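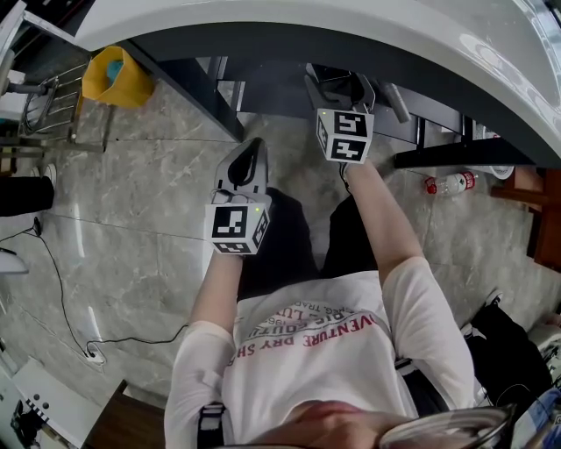 The subject of this report is how people in a small apartment use their floor during hot weather, and what kind of floor they prefer. I chose it after my first summer in Pellelden, when I noticed that my neighbors put away their rugs in May and did not take them out again until the nights became cold. In the building where I made the study, many of the main rooms have a hard floor of gray marble tile, and the seams between the tiles are easy to see. Residents had strong opinions about these floors. Some of them liked the look very much, and others said that every small thing that falls on it breaks.

1. Method

I prepared a short questionnaire on one sheet of paper and put it in 207 mailboxes in two streets, Kuson Street and Hinojosa Street. I received 80 answers. This is less than I wished, but my teacher, Mr. Eustaquio Pacheco, told me it was enough for a report at this level. After that I visited seven homes for a longer talk. The talks were in the evening, when most people are back from work, and I wrote my notes by hand.

The questionnaire asked which material is on the floor of the main room, if the person walks there without shoes, where the family sits when it is hot, and how the floor is cleaned. There was also an empty space for comments. I did not expect many comments, but almost every sheet had one.

2. Results

People with stone or tile floors walk without shoes more often than people with carpet. Several wrote that they sit on the floor to eat fruit or to play cards in the afternoon. One woman on Hinojosa Street moves her mattress to the living room every year and sleeps there until September.

People with carpet said it is quiet and soft for children. Their main complaint was dust. Two of them want to change the floor but cannot, as they rent the apartment and the owner does not agree.

Cleaning was the question with the longest answers. For stone, most people use only water and a little soap. A man on Kuson Street used vinegar for years and now has dull spots near his kitchen door, which he showed to me.

3. Problems in the study

The question about shoes was not clear. Some people answered about guests and some about themselves, so I could not put these answers in one table. I also forgot to ask on which story the person lives. In Gindton, where I would like to repeat the study, I will deliver 100 sheets and ask this first.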